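Tischdecke Ilora, gelbgrün

Startseite > Tisch & Tafel > Tischdecken > Unifarben

Ilora ist unsere einfarbige Tischdecke für Tische, die jeden Tag benutzt werden. Der Farbton liegt zwischen Limette und Gelbgrün und wirkt je nach Licht etwas kühler oder wärmer. Bei Tageslicht am Fenster erscheint er frischer, unter warmen Lampen gelber. Bitte beachten Sie das, wenn Sie Servietten oder Geschirr passend dazu aussuchen möchten. Auf Wunsch schicken wir vorab ein Stoffmuster.
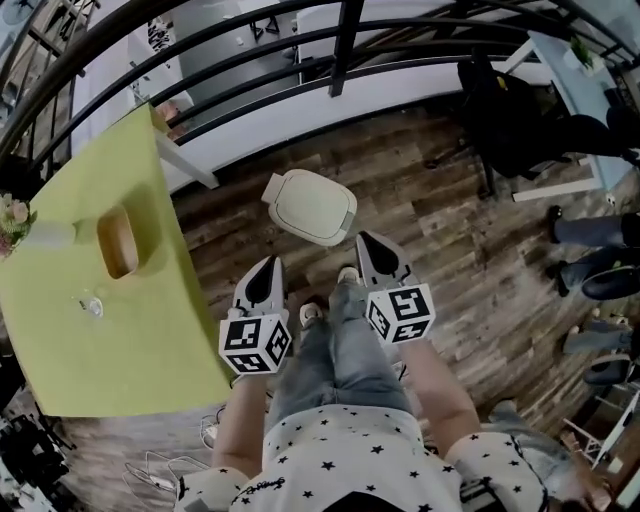

Am besten steht die Farbe neben Weiß, Creme und hellem Rosa. Eine schlichte weiße Vase mit ein paar Blumen reicht als Tischschmuck meist aus. Auch Klarglas passt gut, weil es die Farbe durchlässt. Von dunkelrotem oder orangefarbenem Geschirr raten wir eher ab - das wird schnell unruhig.

Material und Verarbeitung

Das Gewebe ist mittelschwer und blickdicht. Die Kanten sind umlaufend gesäumt, die Ecken als Briefecken gearbeitet. Gewebt und genäht wird Ilora bei unserem Partnerbetrieb Assunção.

Lieferbare Größen

100 x 100 cm (Beistelltisch, Mitteldecke)
100 x 300 cm (lange Tafel, schmal)
Zuschnitt nach Maß bis 400 cm Länge

Für den Zuschnitt benötigen wir Länge und Breite der Tischplatte sowie den gewünschten Überhang. Üblich sind rund 26 cm an jeder Seite. Wer häufig am Tisch sitzt und arbeitet, nimmt besser etwas weniger, sonst liegt der Stoff auf den Knien. Maßanfertigungen sind vom Umtausch ausgeschlossen.

Auf dem Tisch

- Die Decke vor dem ersten Gebrauch einmal waschen. Sie wird danach weicher und fällt glatter über die Kante.
- Liegefalten von der Rückseite her ausbügeln, solange der Stoff noch leicht feucht ist.
- Auf sehr glatten Platten eine Unterlage verwenden. Wir empfehlen die Molton-Auflage Kutbridge, die Sie selbst zuschneiden können.
- Hohe Vasen und Gläser nicht direkt an die Kante stellen, wenn Personen daran vorbeigehen. Der Überhang bleibt leicht an Taschen und Stuhllehnen hängen.

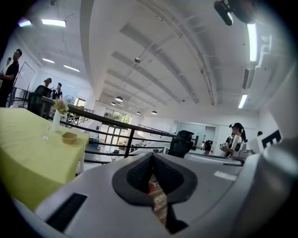 Pflege

Waschbar im Schonwaschgang mit Feinwaschmittel ohne Bleiche. Flecken von Kaffee oder Saft möglichst bald mit kaltem Wasser ausspülen. Blütenstaub nicht reiben, sondern mit Klebeband abnehmen. Nicht im Trockner trocknen - das Gewebe kann dabei einlaufen.

Passend dazu

Servietten Ilora, im selben Farbton
Tischläufer Dedodgate, naturweiß
Molton-Auflage Kutbridge

Stoffmuster bestellen
Maßanfertigung anfragen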